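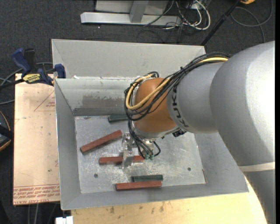 Vol. 3, No. 2, page 14

Teaching a Bin Picking Task by Remote Control
Natnael Belay and Mitiku Mersha
Student project report, 2020-10-03

1. What we set out to do

The task is to pick bars out of a metal bin. Our project asked whether a person with no programming background could show the KUKA arm how to do it, and whether a model trained on those runs could then repeat it. Last year's group wrote the pick positions by hand in a script they called Nordin. It worked as long as every bar was placed where the script expected it.

2. Setup

The bin is open and has sloping sides, and it is clamped at the corner so that it does not slide when the gripper pushes on a bar. We used bars in two colors, reddish-brown and dark green, five in the bin at a time. They were laid down at different angles, some touching each other. The cables and the yellow hose run along the outside of the wrist, and this limits how far the last joint can turn before they pull tight. We set a software stop for that after the first day.

3. Showing the task

We tried two ways. In the first, one of us held the tool and moved it by hand with the arm in its soft mode. This was tiring, and our hands often blocked the camera. In the second, the operator drove the arm with a handheld controller through our own program, Cinley, which records joint angles, gripper state and camera images. We kept the second way for all the training data.

We recorded 186 runs. Each run starts with the gripper over the bin and ends when one bar has been lifted clear. We threw out runs where the operator stopped in the middle to think, since the model learned to pause in the same places. Mitiku did most of the driving. Natnael's runs were slower but straighter, and we did not correct for this.

4. Results

After training for 3,000 steps the model lifted the bar it went for in 79 percent of test picks. Bars lying alone were easy. Most misses came when two bars lay against each other and the fingers had no gap to go into. Bars close to a sloping wall were the next problem, as the gripper body reached the wall before the fingers reached the bar.

5. Next steps

In November we plan to record more runs with touching bars only, and to let the operator take over during a failed pick so that the recovery is saved too. The Cinley code and the run logs are in the Ollmont folder on the lab drive.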